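Mavis Court kitchens to be cleared before pipe work

October 17, 2023

Tenants at Mavis Court have begun bagging up food and household supplies ahead of the replacement of the building's kitchen water pipes. Work starts on the lower floors later this month. Every cabinet under a sink has to be empty before the plumbers arrive, and so does the stretch of counter next to it. 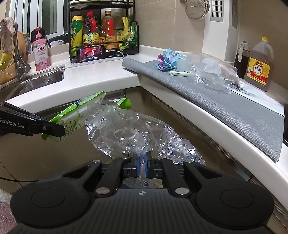
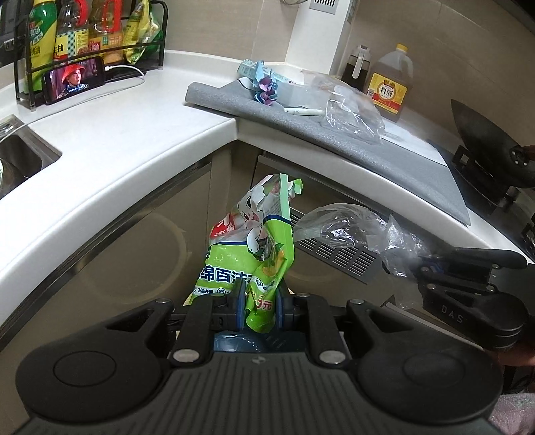 Clear plastic bag at the kitchen counter, with a green-and-white snack package in the first picture and a green laundry pouch in the second. Condiment bottles stand on the black rack in both.

The building has 100 apartments on five floors. Harkumix, the company that manages it, put a notice in the mailboxes last week with the order of the work and a short list of what has to be moved. Clear bags were left in the lobby for anyone who wants them. Tenants may use their own boxes as long as these can be closed and carried by one person.

The contractor, Mikuš, will work from the ground up, one vertical line of kitchens at a time. Each apartment will be without water in the kitchen for two days. Bathrooms are on a separate line and are not affected. Stoves and refrigerators can stay plugged in, and people will be able to cook in the evening if they keep a pot of water aside.

The original pipes were installed when the building went up and have been patched several times. A leak last winter ran down through three kitchens and ruined the cabinet floors in two of them. Harkumix said then that it would replace the whole system instead of making another repair. The work was first planned for spring but was put off while the company waited for parts.

Souad Fawzy, who manages the building for Harkumix, said most questions so far have been about how much really has to go. "People ask if they need to take down the whole kitchen," she said. "They don't. We need the sink side clear, top and bottom. The other side can stay the way it is."

Bottles are the main trouble, she said. Soy sauce, vinegar and cooking oil usually sit out on the counter, and they tip over when a drawer or a board is leaned against them. Her advice is to tighten the caps and stand them in a box with a towel between them. Racks can be lifted off with nothing on them and put back in the same place afterward.

Food and cleaning products should go in separate bags. The notice asks tenants to keep dish soap, laundry detergent and bleach away from anything to be eaten, including snacks that are still sealed. Refill pouches should be stored upright - they split at the corner if something heavy is set on top. Anything already open should be clipped or taped shut first.

Bags do not need to be labeled if they stay inside the apartment. Those going to the storage room on the ground floor must have the apartment number on them in marker. The room will be open mornings and evenings while the work lasts. It is not heated and has no refrigerator, and Harkumix will not accept fresh food there.

Tenants who cannot do the lifting themselves can ask for help at the office. Two people from Mikuš will come up the day before the work to carry bags and take out shelf boards. They will not sort through cabinets or throw anything away. Fawzy asked tenants to go through their supplies beforehand, as the company found a good deal of expired food in the storage room after the last repair and had to get rid of it.

Unopened food that is still in date and not wanted can be left in the bin by the mailboxes. It will go to the Kiro pantry, which picks up on weekday afternoons. The pantry takes dry goods, cans, snacks and sealed bottles of sauce or oil. It also takes unopened laundry and dish soap but asks that these be handed over in a bag of their own.

Some tenants at a meeting in the lobby asked about a rent credit for the days without water. Harkumix has agreed to one for apartments where the work runs past the second day. A request for a credit for all apartments was turned down. The company said it would look at the question again if the schedule slips.

The backs of the sink cabinets will be cut open to reach the pipes and closed afterward with a removable panel. Countertops and sinks stay in place. The faucet will be taken off and put back, and any faucet that leaks after that will be replaced at no charge. Tenants should check under the sink for drips before putting things back, and report them the same day.

The full schedule by apartment is posted next to the elevator. The office is on the ground floor and closes at 4 p.m.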